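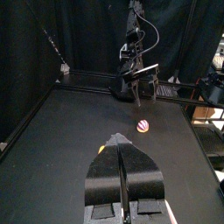 Zuldale Wrist-View Stack: Frequently Asked Questions

Applies to the April release and later. Questions on licensing and installation have their own pages.

What does Zuldale cover?

Zuldale is the control and perception layer between a wrist camera and an arm controller. It has four parts. The core runs the servo loop and owns the clock. Isumis turns wrist images into object masks. Mellimley turns masks into grasp candidates and short approach paths. Rivas records everything the other parts publish. Each part runs as its own process and can be restarted without taking down the rest.

At what rates do the parts run?

The servo loop runs at 100 Hz. Isumis publishes masks at 15 Hz. Mellimley has no fixed rate; it replans when a new mask differs from the last accepted one by more than the value of replan_threshold. Between masks, the core holds the last target pose and corrects it with joint readings only.

Can I raise the mask rate?

Yes, with mask_rate. Check the queue_age field first. If queue_age climbs over the length of a run, the machine is already behind and a higher rate will make the targets older.

Do both arms of a two-arm table need their own instance?

Each arm needs its own core and its own Isumis process. They share one Mellimley process, which needs both arm models loaded so it can reject paths that cross. Set shared_planner to true in both arm files. If it is set in only one, the second core starts its own planner and the two will plan without knowledge of each other. The startup log prints a warning, but the run is allowed to proceed.

Why does the mask include part of my gripper?

The fingers are in every wrist image, and Isumis has to be told where they are. Run the finger_mask tool once with the gripper closed, once half open and once fully open. It stores 3 outlines and interpolates between them from the reported finger position. Repeat this after any change to the fingertips, including new tape or a new pad. Frayed or worn tips extend past the stored outline, and the extra pixels then show up as a thin false object at the tip. The setting finger_margin grows the outline to cover them. Keep it small, as pixels inside the margin are ignored even when a real object is there.

Why are small objects lost when the gripper is closed?

Closed fingers cover the middle of the lower image, and an object just behind them may show only as a sliver. Isumis drops any region smaller than min_region. Lowering min_region keeps the sliver but also keeps dust and reflections. The usual fix is to open the gripper before the search step, which the default task file does. If you wrote your own task file, check that open comes before search.

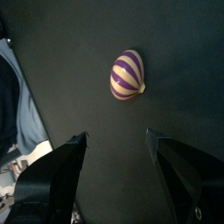 Reading time: 3 min

How does Mellimley pick a grasp on a round or egg-shaped object?

It fits an ellipse to the mask and proposes finger contacts across the short axis. Candidates are scored on finger clearance, distance from the current wrist pose, and how well the contacts straddle the mask center. When an object narrows to a nub at one end, the fit is pulled toward that end and the center estimate moves with it. Set trim_tails to true to cut narrow extensions from the mask before the fit. The trimmed pixels are still used for collision checks.

Do stripes or printed patterns cause trouble?

They can split one object into several regions. Purple bands next to cream ones are a hard case under low light, where the darker bands drift toward the color of a dark tabletop. Turn on merge_adjacent and set merge_gap to the widest dark band you expect, in pixels, at the search height. Glossy finishes add small highlights, which are filled by default and need no setting.

The candidate looks right in the viewer, but the arm approaches to one side of it. What is wrong?

In most reports this is the hand-eye transform. Open the viewer, turn on the fingertip overlay and compare the drawn tips with the tips in the image. If they do not line up, redo the wrist calibration. If they do line up, look at table_height next. A wrong height gives an error that grows with camera tilt and is close to zero when looking straight down.

What does error 206 mean?

Mellimley received a mask with a time stamp older than the pose it was paired with. The plan is dropped and the arm holds position. A single 206 at startup can be ignored. Repeated ones mean the camera and controller clocks disagree. Run clock_check on both machines and fix the offset at the source. The setting allow_stale hides the error and leaves the offset in place, so do not use it on hardware.

Can Isumis see things beyond the table?

It segments whatever is in view. Curtains, cables and boxes past the table edge will produce regions unless a workspace polygon is set. Draw the polygon in the viewer, on the table plane, slightly inside the rails. Regions whose center falls outside are dropped before they reach the planner. A second arm that reaches over the table is removed separately, using its joint readings and model.

What does Rivas write to disk?

Images, masks, joint readings, candidates with their scores, and the full settings in force at the start of the run. Settings changed during a run are logged as events. Images can be turned off with log_images; masks cannot, because replay depends on them.

Can I replay a log through a newer planner?

Yes. Run rivas replay with the planner flag pointed at the new build. Only planning is recomputed. The arm follows the recorded poses, so a new candidate will be drawn in the viewer and will not change the motion.

Where do I send a bug report?

Use the tracker on the Zuldale project page. Attach the Rivas log, the arm file and the output of zuldale version.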